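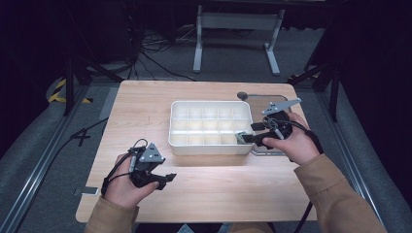
Two hand-held grippers and the compartment tray. Starnton, morning session.

Ingvild Myklebust
Tuesday, November 18, 2025

1/ I promised to write down our rules for recording with hand-held grippers. In Grelden we work with 5 operators and one shared list, and the list was too long, so people stopped reading it. I made it shorter. English is my third language, please be patient with me.

2/ First rule is the table. Only the objects of the task may lie on it. If your task card says tray, then it is tray, and your coffee and your phone live somewhere else. Fixed plates and knobs may stay where they are, but write them in the log once per day.

3/ Cables. Before each take you lift both grippers to shoulder height and look at how the cables move. If a cable goes across the table top, you stop and route it again. Last January we deleted 80 takes for this, and I was the one who had to delete them.

4/ Sleeves. Long sleeves are allowed, loose cuffs are not. Cartwright (the safety handbook from our mother company) says "close-fitting to the wrist" and I keep the same words.

5/ Pads. This is the point where I get most questions. The foam on the inside of the fingers becomes ragged with use, and soft things like socks are picked up by the pad and almost not by the plastic.

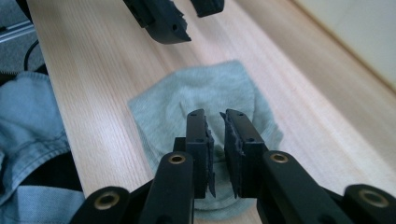

6/ When to change pads

Small fraying at the edge: write it in the log and continue. A flap that stands away from the finger: finish the take, then change. Plastic visible where the foam should be: stop at once. We also change every pad after 400 takes, also when it looks good. Please change left and right together, otherwise the grip pulls to one side.

7/ Two grippers on one piece of cloth. One holds, the other one waits open and does not touch until the first has closed fully. In the old version of Fomulcombe (our log tool) you could not mark which hand was holding. Now there is a field for it, and the field is not optional.

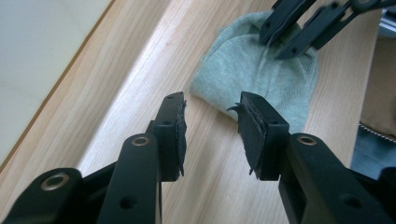 And the waiting gripper stays low and still. I see many new operators who move it in small circles while they think. The model learns also your thinking circles. If you need time, keep it open over bare table, decide, then go.

8/ A failed grasp is not a reason to stop. Keep recording, try again and mark "retry" in the log. We have 2,129 takes with this mark and they are useful to us. Stop only for cables, for pads, or if a person comes inside the rails.

9/ The full list is one page. I can send it if you write to me. Corrections are welcome, of the rules and also of my grammar.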